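# Walk-through checklist, open day demo hall

October 24, 2018. Checked by Liesbeth Dewulf with Jenő Rácz before doors. Marks: OK / FIX / N/A. Comments are mine unless initialed.

## 1. Entrance and visitor route

- [x] Main door opens fully, door stop in place - OK
- [x] Exit signs lit - OK. Both of them! The one by the Skulten booth was out in March and it's lovely to see it working.
- [x] Route tape on floor, no lifted corners - OK
- [ ] Coat rack clear of extinguisher - FIX. Move it toward the window. You can reach the extinguisher now, but not once the coats are on.
- [x] Visitor limit posted at door (100) - OK. Arnout has the clicker.

## 2. Sorting cell (Jorex)

- [x] Fence panels latched, key with operator - OK
- [x] Door interlock stops the arm - OK, tried it twice. Very crisp stop, I was impressed.
- [x] E-stop reachable from visitor side - OK
- [ ] Speed setting confirmed - FIX. The screen said reduced speed but the card on the fence gives last year's value. New card please. (JR: printed, needs laminating.)
- [x] Parts bin below fence height - OK

This one is going to be a hit with the kids. The little Clulby blocks come down the chute and it picks the colors out so fast that Jenő and I stood there far longer than the checklist needed.

## 3. Talk corner

- [x] Chairs linked in rows, aisle open - OK
- [x] Projector cable covered - OK
- [x] Microphone battery - OK, spare on the lectern
- [ ] Handouts - FIX. Box 7 is still in the storeroom. Miklós Vass speaks first and he wants them on the chairs.

## 4. Two-arm kitchen table

- [x] Operator briefed, stays at side desk while arms are powered - OK. Kristof Visser has the first shift.
- [x] Steamer off and unplugged before the arms start - OK. Buns go in already steamed, so no live steam with visitors close by.
- [x] Gripper fingers wiped with food-safe cleaner - OK
- [x] Buns used in the demo are not served - OK. A separate tray for tasting, with an allergen card (wheat, milk).
- [ ] Floor cables - FIX. Cover or tape before visitors come to this side.
- [ ] Crumbs on tabletop - FIX, wipe between runs.

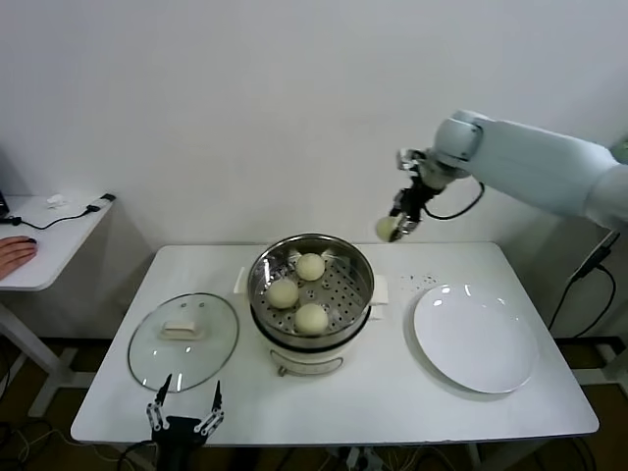
**Demo & Outreach Team, Chareonsuk Robotics Lab**

One bun in the gripper, three still in the basket, and the plate waiting for them. I love this demo. The bun has to be held tightly enough to travel and gently enough to stay round, and people understand that right away with no explaining from us. The lid lies flat on the table to the left of the steamer, and I'd like it kept flat there all day, since a glass lid leaned on its edge is a write-off waiting to happen.

The connector strip on the floor under the front of the table is the one I care about most. Kristof, please get it up off the floor if there's any way to mount it, and bundle the cables at the lower left while you're down there. Visitors stand at the front and they do shuffle forward!

## 5. Paperwork

- [x] First aid box sealed, tag 222 - OK
- [x] Demo permit 1873 in the red folder - OK. The copy says 1,873 with a comma, same permit, don't reprint it.
- [ ] Sign-off sheet for afternoon operators - FIX. Two names missing.

## Recheck

Jenő takes sections 1 and 2, I take the rest. Arnout Dierckx holds the doors until he has both our initials. If anything on the kitchen table gets moved between shifts - steamer, plate, lid, whatever - run the slow cycle once with no visitors at the table and note it below.

Notes from operators:

KV: tape is in the second drawer, starting on the cables now.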